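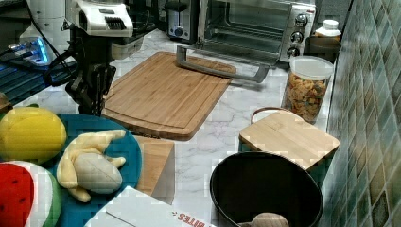
achsfehler_72
War jemand Samstag beim Tag der offenen Tür von Devura? Küchenzelle, Greifer senkrecht über der Arbeitsplatte. Mir zu langsam.

nullpunkt
Ja, 16 Uhr. Langsam ist relativ, bei der Teilevielfalt.

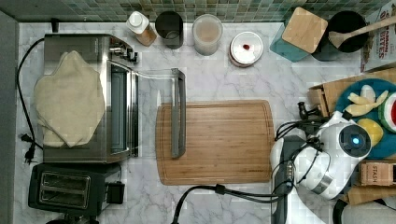 Zuletzt geändert: Samstag, 21:30 Uhr
Plüschobst ist kein Maßstab. Nachgiebige Teile verzeihen fast jede Greifkraft.

E. Negri
Widerspruch. Die Ofentür links ist starr.

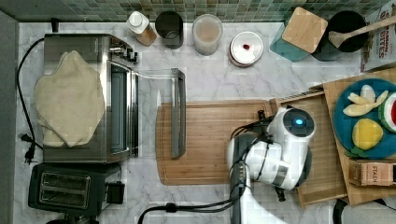

Arm über dem Schneidebrett, Teller rechts

achsfehler_72
Taktzeit? Ich hatte nearly 90 s notiert.

nullpunkt
Laut Vorführer 130 s.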